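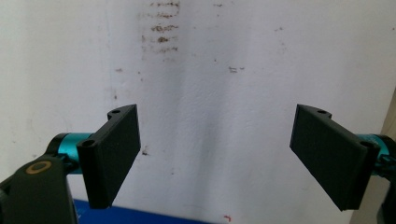
Okay, I promised a thread about learning to write letters again, so get comfortable, because I've got a cup of tea and a lot of feelings about stamps.

Back in December my old roommate Yu-na Hwang moved away, and we both swore we'd call every week. We called twice. Then one morning there was an envelope in my mailbox with her loopy handwriting on it, and I stood there in my slippers grinning like a kid.

She'd written four pages! Front and back! Mostly about her landlord's cat and a soup she keeps trying to get right (too much ginger, then no ginger, then the wrong kind of noodles altogether). I read it at the kitchen counter and then I read it again on the bus.

So of course I had to write back, and wow, my hand was sore after half a page. My handwriting used to be pretty decent -- I'm fairly sure I won a ribbon for it once -- and now it leans all over the place like it's walking into the wind.

A few things that have helped me, in case you'd like to try it too. I keep a scrap of paper by the toaster and jot down little things during the week. The neighbor's new fence, a song I can't shake, what I burned for dinner. By the time I sit down to write I've got plenty to say. 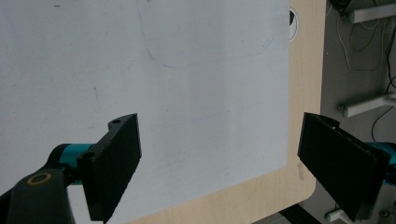

I also quit making a rough draft first. My first letter took me nearly 32 days to mail for that very reason, and by then half the news in it was stale. These days I cross things out and keep going, and Yu-na says the crossed-out bits are her favorite part anyway.

Use a pen you like. Mine is a cheap blue one that Kyung-hwa Hyun left at my place after a game night and is never, ever getting back. (Sorry, Kyung-hwa. Come visit it any time you want.)

Paper matters less than I thought it would. I bought a fancy pad of 16 sheets and was so scared of ruining it that I didn't touch it for weeks. Lined notebook paper is wonderful. Tear it out, fold it in thirds, done.

And please do put a recipe in once in a while, or a leaf, or a comic from the paper. Shayne Kereama, who I hadn't talked to since college, sent me his grandmother's biscuit recipe copied out by hand, with "DON'T OVERMIX" underlined so hard the pen went through. It's on my fridge now.

If you've got somebody you've been meaning to call for ages and the call keeps not happening, maybe try a letter. It can be short! One page about your week and a question at the end so they have something to answer.

Anyway, my tea's cold and I owe Shayne a reply. Tell me who you'd write to, I'd love to hear. And if anyone knows how to fix a soup with too much ginger, I'll pass it along to Yu-na in the next one.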